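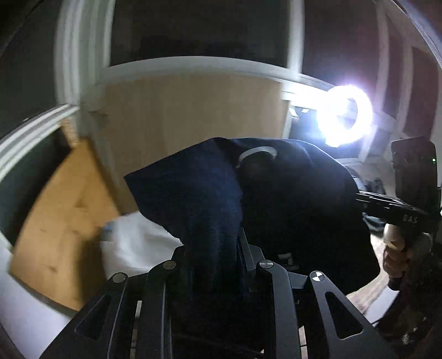

I have worn the same kind of navy work jumper for 11 years and Trumen has just "refreshed" it. Refreshed means shorter in the body and six quid dearer.

The old one came down past your belt. You could reach a top shelf in February without alarming anyone.

Wrote to them on Monday. Got a reply saying the new length is "in line with how customers are moving". I am moving exactly as I did before, just colder round the kidneys.
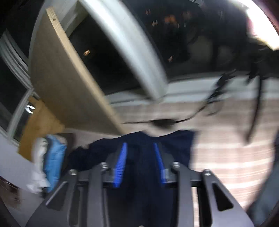
Photo: Damir Gashi

Tried Welar instead. Their size guide has 22 measurements and leaves out the length of the back. It does have "wrist attitude".

My sister says buy secondhand. There are 318 listings for the old cut, nearly all extra small. Big lads are being buried in theirs, I suppose.

Anyway if you've got a large in navy, pre-refresh, elbows optional, my messages are open. Will swap for the short one, hardly worn.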